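Gripper keeps stalling on shelf pick in sim, 29 fails out of 40

12 replies | 3 shares

hauser_a
Bottle pick in the kitchen scene, simulated arm with the two-finger gripper. I ran 40 trials overnight and 29 of them ended in a protective stop. No change to the controller since March. Sometimes it stops near the shelf, sometimes with the gripper out over the floor. Log shows joint torque over limit and nothing else useful.

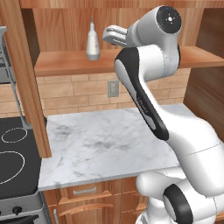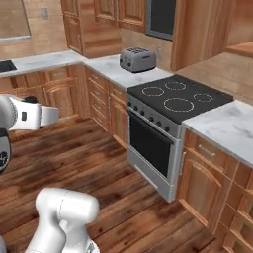
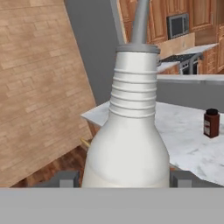
Kitchen scene: at the shelf, over the floor by the range, and bottle between the fingers.

Limit is set to 52 on the wrist. Planner is the Wenex one, default settings. Any ideas before I start pulling it apart?

mossgreen
What collision shape are you using for the bottle? If it's a single convex hull, the hull fills in all the space round the neck and the nozzle, and the fingers can end up touching something that isn't drawn.

hauser_a
Single hull, yes. But that doesn't explain the stops over the floor. There's nothing there to touch.

tenivitz_user
Agree with hauser, the hull is a side issue. I'd look at self-collision. In your second picture there are arm parts at the left and along the bottom, all fairly close to the camera. If the elbow is folding back on itself the solver will push the links apart and you get a torque spike out of nowhere.

mossgreen
Can't tell that from one still. Parts near the camera only means the camera is near the parts.

tenivitz_user
Fair, but it's a five minute check. Draw the contact points and run a failed trial again.

R_Pell
Just raise the limit. We run 185 on ours and never see a stop.

mossgreen
Please don't do that. If this is ever going on a real arm, the limit is there for whoever is standing next to it. You'd be hiding the fault and then shipping it.

R_Pell
It's a simulation. No one is standing next to it.

tenivitz_user
The settings file gets copied over though. We had that with the Rukex cell, a test value went straight to the hardware and bent a bracket. Took a week to get a new one.

hauser_a
Not raising it, the file is shared with the lab arm. Drew the contacts. On the floor stops there is a contact between the forearm and the upper arm, one or two steps before the torque goes over. The shelf stops are different – those are fingers against the bottle hull, so you were both partly right.

mossgreen
Split the bottle into body, neck and nozzle then. And put a joint limit on the elbow.

hauser_a
Elbow limit is in, floor stops gone in a short run. Still doing the bottle. Will post numbers when the full set has finished.

R_Pell
Still think 52 is too low for that wrist.

Related threads
Van Dusen gripper drops load after restart
Contact solver jitter with thin shelves
Protective stop will not clear

Contact | Forum rules | Back to top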